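Nastent Opens Its Virtual Land Registry to Outside Marketplaces

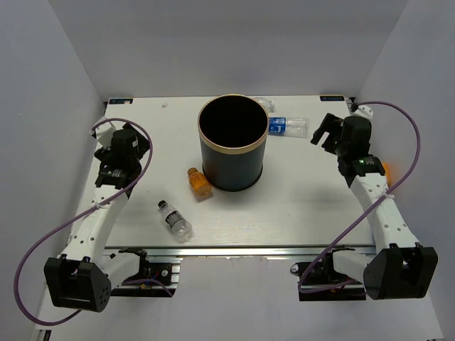 Plastic bottles and a bin with a gold-colored rim, between two robot arms.

Nastent has confirmed that parcels held in its virtual world may now be listed on marketplaces other than its own. The change took effect in December and applies to all existing owners. Hemen and Grecu are the first two outside marketplaces to be admitted, and an application from Vestero remains under review.

Readers of this blog will recall that I have been critical of the earlier arrangement. Owners could sell only through the Nastent storefront, where the listing fee was fixed and the search tools were poor. I hold 29 parcels, most of them in the harbor district, and had stopped offering them for sale well before the new terms were published.

Under those terms, an owner must first link a wallet to the registry and confirm each parcel separately. I completed the process for my own holdings in 55 minutes. The confirmation page does not permit parcels to be selected as a group, and I have written to Nastent to request that this be corrected.

At the time of writing, Hemen shows 372 parcels for sale and Grecu shows 93. The same parcel may appear on both, and neither marketplace marks duplicates. Buyers should therefore check the registry number before making an offer. A sale is final once the registry records it, and any remaining listings are withdrawn at the next update.

Two matters remain unclear to me. The first is the treatment of buildings and other objects placed on a parcel. Hemen states that they transfer with the land, while Grecu leaves the question to the seller. The second is the creator royalty, which the new terms mention once and do not define. I would advise owners with leased storefronts to wait for a written answer on both points before listing.

I have placed four parcels on Hemen and will keep the remainder off the market for now. Should Vestero be admitted, I intend to compare its fees with those of the other two in a separate post.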